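Clornevby shared kitchen stays open through the spring

Good news for anybody who cooks, eats or just likes to hang around where soup is being made: the shared kitchen in Clornevby is staying open! I walked over on Monday to hear the details (I was going anyway, I had a casserole dish to return) and the place was buzzing.

If you missed the fuss, the lease on the old Jorent building was due to run out in March, and for most of the winter it looked as if the kitchen would go with it. The rent was going up to 1410 a month from 1125, and that's a big jump for a place that charges people next to nothing to use a stove. A petition went up by the front door and another at the library, and between them they picked up 412 signatures. Mine is on there twice, I'm afraid - I forgot I'd already done the library one.

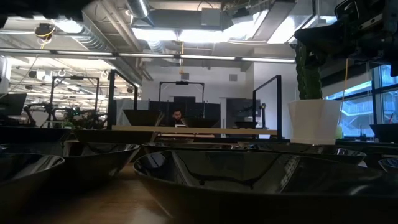
The new deal keeps the rent where it is for another year, and the town is picking up the heating bill until summer. After that there'll be another round of talks, so keep your pens handy. I asked whether the Wada Street bakery class was safe too and got a very firm yes. It moves to the early slot, seven in the morning, which is fine by me as I'm up with the dog at that hour and will happily take any rolls going spare.

What I'm most excited about is the return of the Sunday supper. The last one brought in nearly 243 people, with a line going down past the bus stop, and I ate standing up next to the coat rack and had a wonderful time. You bring a dish to share or you put a few dollars in the jar, and you sit with whoever has a chair free. I met half my street that way, and I'd lived here for years by then.
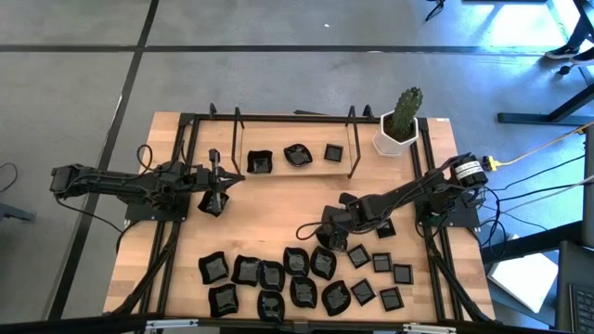

Black dishes on a light wooden butcher-block table.

Folks coming over from Grukalberg should note that the Sunday bus now stops on the far side of the square, so leave yourself a few extra minutes if you're carrying something hot. Supper starts at six and the doors open half an hour before. The sign-up sheet for cooks is on the board inside the front door, and the dessert column was still wide open when I left. I put myself down for a plum cake.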